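Section 4: Building on the yellow board

Set the board on a flat surface, and get the green cube into its square hole before you go any taller. Now the fun part, the big purple piece! 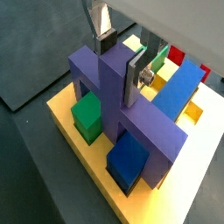 Written by Lucero Grajales
Tulholm puzzle guide

1. Hold the purple piece upright over the board.
2. Turn it slowly until it lines up, then lower it straight down.

Caution: never force a piece. Lift, turn, try again.

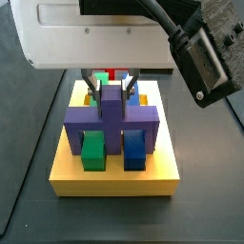 3. Let go gently and give it a tiny wiggle. Snug? Lovely, on to Section 5!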